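Apr 12, 2026
Liis Stankevičius, bench notes

Sunday, so the shop's shut and I've got the back bench to myself, the radio on and a whole afternoon for glue. This is the sole cement comparison I've been promising Rimantas since February, when we had that run of canvas shoes coming back with the foxing lifting at the toe. Foxing is the rubber band round the bottom edge, for anyone new reading this. Canvas to rubber is always the weak spot on a cheap vulcanised shoe and it's where every one of ours let go.

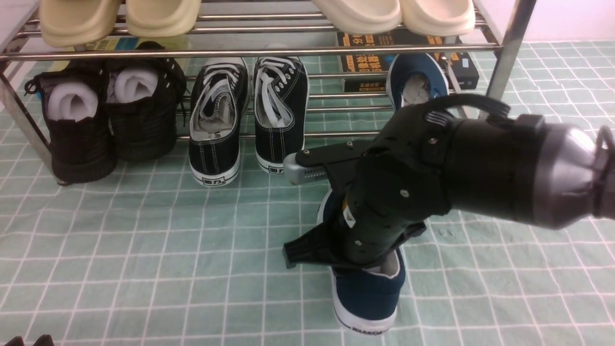
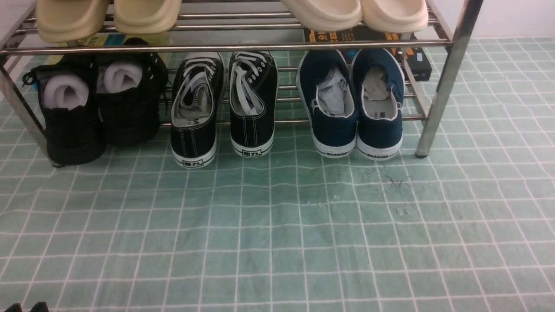
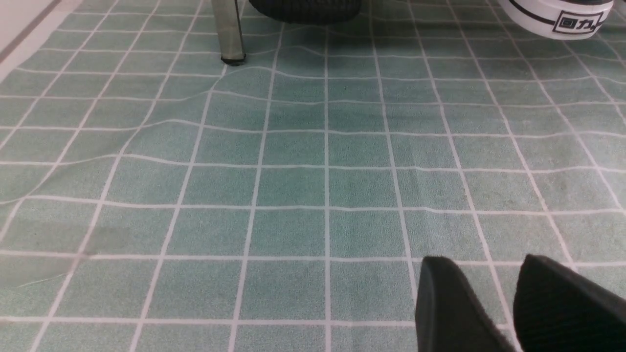
Right, so the glues. Three on the bench: the Tradent contact cement we've used forever, the Puder water-based one the rep left behind, and a tube of Sidero that I bought out of my own pocket as I was curious (receipt's in the drawer, hint hint). The Tradent tin is the old 397 mL size and it's getting a bit stringy near the bottom. I gave it a good stir and used it as is, seeing as that's how it gets used on a normal working day.

I cut strips of the heavy cotton duck and strips of the white rubber sheet, same width, scuffed the rubber with the coarse paper and wiped it down with cleaner. Got 13 decent strips out of the offcuts, which doesn't divide by three, so the Tradent got the extra one. Two coats on the canvas side, one on the rubber. The canvas just drinks the first coat! If you only do one you may as well use school paste.

Open time was where they really parted ways. The Tradent was ready when the kettle had boiled and I'd drunk my tea, same as always. The Sidero went tacky so fast I had to do the strips one at a time and I still got a crooked one. The Puder just sat there looking milky. I went and sorted the eyelet tray, came back, still milky. Put the little fan on it, went and rang Mum, came back and it had finally gone clear. No smell though, and I mean none, and after an afternoon with the other two that was a real treat. My head would vote for the Puder every time.

Pressed everything with the hand roller, then under the old iron lasts for the rest of the afternoon. I know the tin says leave it overnight. I'm going to do a proper overnight set as well, but people collect shoes the same day whether we like it or not, so I wanted a same-day number.

For the pull I clamped the canvas end to the shelf bracket and hung the bucket off the rubber end, adding water a jug at a time and weighing the lot when it let go. Rough as guts but it's the same rough for all of them. Best Tradent strip held nearly 2,000 g before it started to creep. Sidero was a bit under that, but when it goes it goes all at once, bang, bucket on the floor and a very wet left foot. The Puder peeled slowly and evenly and a long way short of the others, though the glue line was still soft in the middle, so I don't think I've been fair to it. Overnight set will tell us more.

The interesting bit is where they failed. The Tradent stayed stuck to the rubber and pulled fuzz off the canvas. Sidero came clean off the rubber in a neat skin, so maybe it wants a primer or a rougher scuff. I had a look at the Tomić primer on the shelf but the lid's glued itself on. Rimantas, did you have that open last? I've left it upside down in warm water.

Still to do:
- overnight set, all three, fresh strips
- Sidero again with the rubber scuffed both directions
- toe bend instead of a straight pull, because a shoe bends at the toe and my bucket doesn't
- order more duck, the good stuff with the tight weave

Rimantas Siliņa has the key for the solvent cupboard this week. Strips are on the windowsill with the glue names pencilled on the canvas end, please don't tidy them. Bucket's back under the sink.

Bench notes kept by L. Stankevičius and R. Siliņa | Contact: ask at the front counter | © 2026 | Back to top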